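Section 4: Your First Chore in the Practice Room

By now you've got the software installed, the license key typed in and the two-armed robot loaded (if not, go back to Section 3, I'll wait). I'm Nuanchan Wiriya, I wrote most of the Lokside starter guide, and this is the section I get the most mail about, because it's where people find out how far along household robots are. Go in cheerful but not greedy! We're going to clear a few things off a kitchen counter, and that's plenty for a Sunday afternoon.

Everything in this section happens in simulation. You don't need a real robot, and if you've got one, please leave it switched off until Section 9.

4.1 Loading the counter job

1. From the start menu, pick Rooms, then Counter Corner.
2. Set the robot to Two Arms, Head View. You'll be looking out over its own body, which takes a minute to get used to.
3. Leave the room seed at 2118. You can change it later, but all my notes below were written with that one.
4. Press Load and give it time. My old laptop takes long enough that I go put the kettle on.
5. When the room comes up, press Hold. The arms will stay where they are until you tell them otherwise.

Note: the head view loads tilted. If the walls are leaning, the room has loaded correctly. Don't try to straighten it with the camera keys, or your saved poses won't line up. 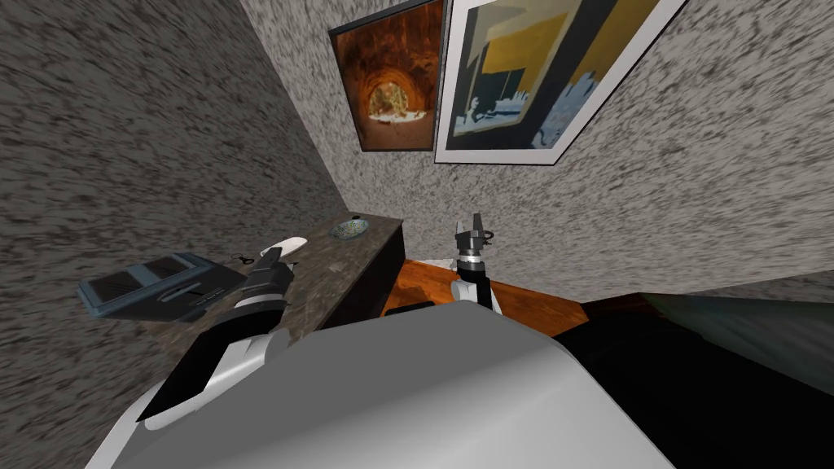 Can a robot like this tidy a real kitchen counter yet?

On a good day it can do part of the job, slowly, with a person nearby. Picking up one familiar thing from a clear spot is the part that goes well. Deciding where that thing belongs, noticing it's sticky, or wiping underneath it is still mostly your department.

4.2 Picking up the white oval

Start with the smooth white oval on the counter. It looks like an easy win and it's a sneaky one, because rounded things love to squirt out of a two-fingered grip. Panya Kaewkla, my testing partner, ran this pickup 200 times with the standard settings and got 125 clean lifts. That's the number I give people who ask me if they can fire their dishwasher.

1. Click the white oval so it's marked as the target.
2. Choose Left Arm. The right arm should stay parked, fingers up.
3. Set Speed to Slow. Yes, even if you're impatient — I was too, and I spent a whole evening chasing that thing across the floor.
4. Lower the gripper until the height bar turns green.
5. Press Close, then wait for the grip reading to settle before you lift.
6. Lift a little, stop, and look. If it's still between the fingers, carry on to 4.3. If it's gone, press Reset Object and start over at step 1.

Caution: don't raise Grip Force to fix a slipping object. It feels like the obvious thing to do and it makes the slipping worse. Move the fingers lower and try again.

Caution: keep the scissors out of your early runs. They lie flat, the loops confuse the grasp finder, and you don't want to teach yourself sloppy habits around sharp things that you'll carry over to a real machine.

4.3 Putting it down somewhere sensible

This is where my own patience wears thin. Lifting gets all the applause, but a chore is only done when the thing ends up where you wanted it, and the arm has no opinion about that. You have to give it a drop point.

1. With the object held, click a spot inside the bowl at the far end of the counter.
2. Press Preview Path. A dotted line shows where the arm plans to travel.
3. If the line runs through the wall or the counter, drag its middle upward until it clears.
4. Press Go and keep a finger on the space bar, your stop key.

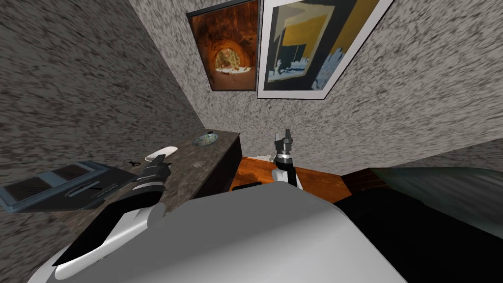 5. When the arm stops over the drop point, press Lower, then Open. Doing those two in the wrong order bounces the object out nearly every time.
6. Press Save Run. Each run gets its own number in the log (mine is up to 687, which tells you how I spent January).

Note: a saved run only replays properly in the same room with everything in the same place. Shift the bowl a hand's width and the arm will happily let go over bare counter. Apinya Rungrueang keeps asking me when that'll be fixed, and all I can tell her is that it's better than it was two versions ago.

If your run fails three times in a row at the same step, look in Section 7 under "Arm stops early" before you write to us. If it still won't behave, send the log along with the room seed and the speed setting, and I'll have a look.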